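Why Soap Bars Need Time to Cure 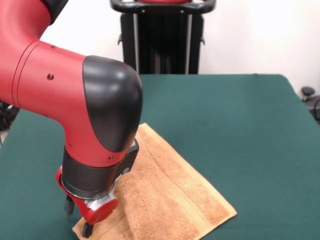 A bar of soap is made by mixing fat with lye. Fat can come from olives, coconuts, or other plants. Lye is a strong chemical that burns skin, so only trained adults handle it, with gloves and goggles on. When the two are mixed with water, they change into new substances: soap and glycerin. The change has a long name, saponification. You say it sa-PON-if-i-KAY-shun.

Most of the change is over within a day or two. The bar is hard enough to cut, and it looks finished. It is not ready to sell.

What is still inside the bar?

Water. The lye has to be dissolved in water before it meets the fat, and much of that water is left behind in the new bar. A bar with a lot of water in it is soft. It turns to mush in the soap dish and gets used up quickly.

Curing means leaving the bars on open racks so the water can move out into the air. This is called evaporation, and it also dries a puddle on a sidewalk. Air must reach every side of the bar, so the bars are set apart from each other and turned over now and then.

How long does it take?

At Plinano, a small soap workshop, plain bars cure for 6 weeks. Bars made mostly from olive oil stay on the racks longer. The drying room holds 2,000 bars when it is full.

Rafia Mohmand runs the drying room. She weighs the same 15 bars from each batch once a week and writes the numbers on a chart. At first the weight drops quickly. Later it drops slowly. When it hardly changes from one week to the next, the batch can be wrapped.

Why does the smell change?

Scented soap has oils in it that give off tiny particles. Your nose detects these as a smell. Some of the oils escape during curing, so a lemon bar is weaker at the end than at the start. Cedar and clove last longer – their particles are heavier and leave the bar more slowly.

Words to know

Lye: a strong chemical used to make soap.
Glycerin: a clear, thick liquid that forms along with soap. It attracts water.
Evaporation: when a liquid turns into a gas and mixes with the air.
Batch: all the bars made from one mixing.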